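4/8/21

I bought the round table in December, which is a silly time to buy a table. Everybody else was buying candles and socks. I was standing in a furniture warehouse outside Trakelano with a tape measure in one mitten, trying to work out whether a big white circle would fit in a kitchen that had only ever known rectangles.

It fit. Barely! You have to turn sideways to get to the broom closet, and if somebody tall pulls a chair all the way out the fridge only opens wide enough for milk. But I'd do it again tomorrow, and I've been telling people so at such length that my editor finally asked me to write it down and leave her alone.

Our old table was a long pine thing from my aunt's house, and like all long tables it had a good end and a bad end. The good end was near the stove and had the light. The bad end collected mail, dead batteries, a stapler, the dog's spare collar and one winter a whole car battery charger. We ate at the good end, elbow to elbow, and treated the rest as a kind of shelf. I don't think I saw the wood at the far end for 9 years.

A round table doesn't have a far end. Whatever you put down is more or less in the middle of everything, looking at you. A coupon on a round white table might as well have a spotlight on it. I've become a person who deals with coupons.

The other thing I didn't expect is how much people want to sit at it. The couch is softer and the desk upstairs has a lamp, and still everyone drifts into a kitchen with a round table and parks there with whatever they're doing – homework, taxes, a sandwich, a tangle of something with a plug on it. I've asked around since, and my round-table friends all say the same. You get company without having to arrange it. One person is on a call, one is peeling carrots, and there's no head of the table for anyone to feel they've taken.

And then there are the bowls. I have to talk about the bowls, because the table started it. Once you have that much plain white surface, every small colored thing you set on it looks terrific. I never cared about little bowls before. Now I own a dozen, mostly from the Flemby outlet, and I'd own more if the cupboard door would close.
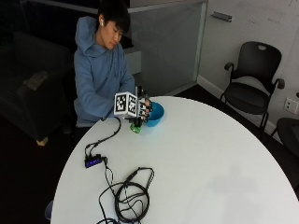
By the Home & Table columnist

A small bright blue bowl on a big glossy white table is my idea of decorating, and I'm only half kidding. I used to think a table needed a runner and a centerpiece and something seasonal in a jar. A blue bowl does the job for a fraction of the trouble, and at lunchtime you can put olives in it. Add one more bit of color beside it, something green and see-through, say, and stop there.

My rule for small bowls is that I have to like the rim. You pick up a little bowl by the rim far more often than you cup it politely underneath, so the rim is the part your fingers know. Too thin and it feels mean. Too thick and you can't drink the last of the soup from it. The best ones I own came in a set of 3 from Broltia, and I've chipped one of them on the faucet and still use it, turned so the chip faces away from company.

I also like a bowl that's one color outside and a slightly different shade inside. It doesn't have to be a big change. A darker blue in the middle makes plain yogurt look as if you went to some effort.

What do they all hold? In our house, at the moment: keys, salt, garlic cloves, those rubber bands that come on broccoli, and a quantity of hair ties that seem to be breeding. At dinner they get emptied out and put to honest work holding chopped scallions or hot sauce or the peanuts my husband picks out of everything. Nine times out of ten the hair ties end up back in the same bowl by breakfast. I've stopped fighting it.

Now, the bad news, since I promised my editor I'd be fair. A glossy white table shows everything. Every smudge, every ring from a glass, every forearm that's been resting there for an hour. In the evening, when the light comes in low from the side, mine looks like somebody has been skating on it. I tried the fancy spray that Wallner sells for this sort of finish and it smelled wonderful and left streaks I could have signed my name in. What works for me is a barely damp cotton cloth, then a dry one right behind it, in big lazy circles. Old pillowcases are perfect. Paper towels leave fluff, and the green scrubby side of the sponge should be kept in another room entirely.

I wipe mine after supper and then I leave it alone until the next day. If you chase each mark as it appears you'll never sit down, and sitting down was the reason for getting the thing.

Cords are the other nuisance. A table against a wall can hide them, but a round one usually floats out in the room, so anything that needs power has to cross open country to get there. We lay ours along the tabletop and let the extra length stay in a loose coil. I tried tying the coil up with a ribbon for a week or so. It looked like a gift nobody wanted, and I was forever untying it to get another foot of slack.

If you're tempted, measure for the chairs and forget about the table. The top itself takes up less room than you fear, and the chairs take up a lot more, because they stick out in every direction like petals. Cut a circle out of newspaper, tape it to the floor, put your real chairs around it and live with that for a weekend. Walk to the fridge with a full pan. Let the dog have her say.

Mine cost $217 with a scratch on the underside, where I've never once had reason to look. The pine table went to a neighbor's garage, and I hear one end of it is already covered in paint cans. There are 12 little bowls in the cupboard as I write this, and a thirteenth on the table with my lunch in it.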